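3.2 Setup and upkeep of the cell

The cell used for the mug tree task at Paletbridge is one arm, one two-fingered gripper and one pine table. Earlier drafts of this paper called it "the platform," until Sheila Rudd, who looks after it, asked what it was a platform for. We have gone back to calling it the cell.

Nearly all of the upkeep concerns three things: the stand, the cables and the fingers. The arm itself needed almost no attention in the study period, which was a disappointment to those of us who had taken the maintenance course.

The stand is not fixed to the table. We wanted its placement to vary between runs, and it did, including at times when we had not asked it to. A peg that is approached slightly low will pass its error on to the whole stand, and the next run then begins from a place no one chose. After each block of 19 runs the operator sets the stand again by hand and checks that the pole has not worked loose in its base. Of the 73 stoppages logged up to June, most were put down to the stand. Wilson Ríos has pointed out that it is also the only part of the cell with no software in it.

Figure 4 shows the gripper at the stand in two positions.

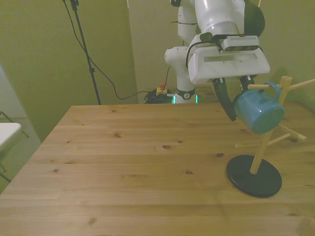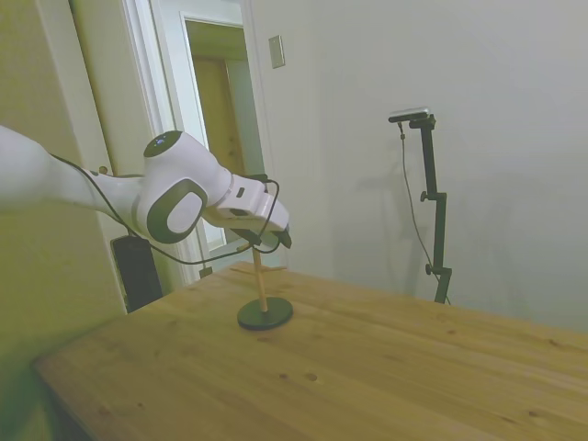
Figure 4. The arm at the stand. First picture: fingers closed around the blue mug, which hangs from a peg. Second picture: fingers at the top of the dowel.

Cable slack was the second concern. The cables at the wrist have to be long enough for the farthest reach, so at every nearer reach there is a loop with nowhere to be. Our first answer was to tie the loop tightly to the arm. This looked very tidy and lasted 68 runs, after which the wrist turned through its full range and the connector let go. The current rule, written by Evie Bunting and taped inside the cupboard door, is to leave the slack alone and look at it every morning. We have not been able to improve on this.

The fingers are wiped before each session and replaced after 800 grasps. The second figure has no deep basis. Graham Yeoman noticed mugs starting to slip at over that number, and we rounded down to something people would remember. Changing a pair takes a few minutes, plus a fresh check of the closed position, a step that was skipped once and is now in the log sheet in capital letters.

Camera mounts are checked against a saved view at the start of each day. If the table edge no longer lines up with the saved one, the mount is adjusted by hand and the calibration repeated – a dull job, and the one most often found to have been done "yesterday." The log sheet as it stood in July 2024 is given in Appendix B, with the spelling left as it was.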